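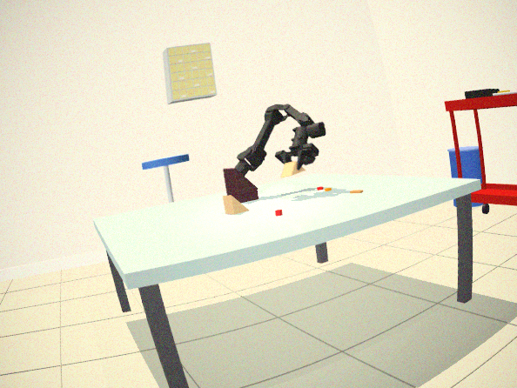

The Ustero practice bench, with the arm reaching over to the far side and the red cube waiting its turn

Ustero Practice Bench (simulated)
From the Sarkthorpe teaching range

Hello, and thanks for stopping by the Ustero page! I'm Thodoris Vrettos and I look after the practice benches here at Sarkthorpe, so if you write in with a question it's usually me who answers (give me a day or so in May, when all the colleges order at once).

The Ustero is our smallest simulated bench. You get a table, an arm with a gripper, a handful of little blocks and bits to move about, and a plain tiled room to put it all in. You drive the arm yourself, by remote control, and every run you do is saved as a demonstration the arm can learn from later. I use it most mornings before the kettle has boiled. It's a lovely way to find out how clumsy you are!

What you drive it with

Any of our hand controllers will work, and so will the Dunmont leader arm if you have one. With the leader arm you simply move the small arm on your desk and the one on the screen copies you, joint for joint. I prefer that for anything with a slope on it. The wedges look easy and they really aren't – come down on the slanted face at the wrong angle and the block scoots off before you've closed the fingers. Turn the wrist first, then go down. The cube is much kinder, and it's where I'd start a new person.

A keyboard works too, but I wouldn't wish it on anyone for more than ten minutes.

Recording a demonstration

Press record, do the task, press stop. If you fluff it, press the back key and you're at the start again with everything where it was. You can keep the fluffed run or bin it. Apostolos Stamatopoulos, who wrote most of the recorder, keeps his, as long as he recovered and finished the job, and I've come round to his way of thinking. An arm that has only ever watched perfect grabs gets in a terrible muddle when it misses one.

Go slower than feels natural, and don't hover. Long pauses over the block get learned along with everything else, and then you have an arm that stops for a think every time (mine did this for a week).

The sample set that comes with the bench has 1,328 runs in it, all driven by people in our office. Some are a bit wobbly. You can filter by driver and leave mine out.

What's included

Ustero bench and room
Four ready-made tasks, from single pick to sort by colour
Recorder and playback
Sample set
Setup guide by Kalogeropoulos, 9 pages
Email help for as long as you use it

Price: £140 per seat, one payment
Leader arm sold separately

Before you order

The bench runs on an ordinary desktop with a fairly recent graphics card. Laptops vary a lot, so try the free demo first and see whether the arm keeps up with your hand. If there's a lag you can feel, turn the shadows down in settings and try again.

You can move the blocks wherever you like before a run, or tick Shuffle and let the bench do it. Please do tick it! My first set had the cube in the same spot every time, and the arm went to that spot faithfully for ever after, cube or no cube.

Page last updated 7 March 2026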